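Storage and Shared Supplies Project
Progress report to the Bellamy Fund, April 2026
Prepared by Darren Catterall, Grinari

Summary

The project is on time and slightly under budget. The main office has been sorted, the shared table is back in use, and the first set of storage boxes has been bought. Labelling has started late and is the main item left over from this period.

What the grant was for

The Fund awarded us £2,000 to sort out how small items are kept in the building we share with Allesance. Before the work began, supplies were spread between desk drawers, windowsills and two cupboards in the corridor. People bought things we already had. Batteries, tape, cable ties and adaptors were the worst for this, and the stationery order had gone up each year as a result.

Work done this period

We cleared both corridor cupboards first. A good deal of what came out was old paperwork belonging to Allesance, which they have taken back or shredded. Dead batteries and old toner went to the council recycling point. Anything usable was brought into the main office and sorted on the large white table, one type of item at a time.

The desks along the wall were left as they were. Staff asked for this at the start and we agreed to it. Personal drawers are also outside the project, although several people have handed in spare items from them.

We looked at cardboard boxes, open trays and lidded plastic boxes. Trays were cheapest but they collect dust and cannot be stacked. Cardboard was ruled out after the leak in the corridor last August. We settled on see-through plastic boxes with hinged lids, as people will look through the side of a box when they won't read a label. The smoky grey version was in stock and the fully clear one was on a long delivery time, so we took the grey.

The boxes have been tried out on the table in the main office, along with the order in which they will be filled.
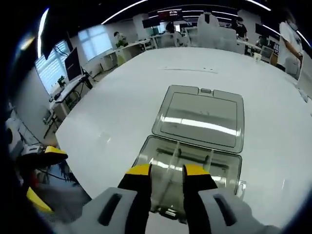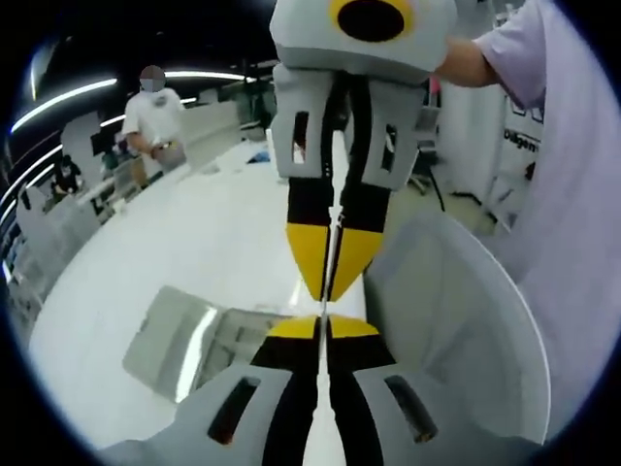
Roy Yeoman has asked for it to be noted that the grey plastic is harder to see into than he had expected, and that on the lower shelves, where the light is poor, he would still want a label on the front of every box. He would also prefer the lids to open towards the wall, so that they don't get knocked by people passing. Both points have been accepted. The labels were always planned, but they will now be larger and go on the front as well as the lid.

Spending

Boxes, including delivery, came to £600. Shelf brackets and fixings were paid for by Allesance under the building agreement and are not charged to the grant. Recycling cost nothing. The rest of the money is held for shelving and for a second order of boxes once we know which sizes are used most.

Problems

The shelving supplier, Wurulis, sent uprights that were too short for the alcove. They have agreed to exchange them and we have not been charged for the return. Until the right ones arrive, full boxes are being kept at the end of the main office, and this takes up floor space we would like back.

Labelling has slipped by 4 weeks. The list of contents took longer to agree than planned, mainly over what counts as a cable and what counts as an adaptor. The agreed list has 21 headings. Anything that does not fit goes in a box marked "Other", to be checked at the end of each month.

Next period

Fit the shelving in the alcove once the uprights are exchanged.
Print and fix the larger labels.
Move the full boxes out of the main office.
Place the second box order.
Compare the stationery order with the same period last year and include the figures in the next report.

No change to the budget or the end date is requested.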